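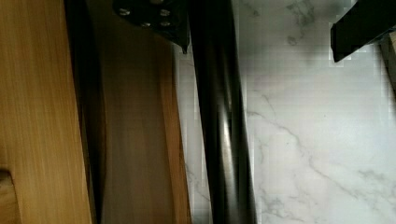

I have never quite believed in furniture that arrives flat. The shop says one person can put it together in an evening, and then you open the box and find 9 bags of screws and a leaflet with no words in it.

So when we decided the old desk had to go, I wanted to be shown why a Himance one at 1,095 pounds was any better than the Lidari, which costs a good deal less and looks much the same from across a showroom. The answer I got was "the legs". I asked what was special about the legs. Black metal, apparently, and a bracket with four screws in it. My present desk has legs held on with screws as well, and it has wobbled since the first January.

The man was keen that I should look underneath, and to be fair I do think you should. Anyone can make the top of a table look nice. Get down on the floor and see what the leg is fixed to, how thick the plate is, whether the screws sit flush. Push it sideways as well – they don't like it when you push it sideways.

Then there is the wood. Two different browns on one piece of furniture is called "contrast" these days. My grandmother would have called it running out. I don't mind it as much as I expected to, though I'd want to see it after a few years of sun and coffee.

And marble. Everything has to be near marble now. We were quoted 2,000 for a slab, 3,000 with fitting, and told in the same breath not to put lemons on it.

We came home with nothing. I've tightened the old legs again and put a folded beer mat under the back left one.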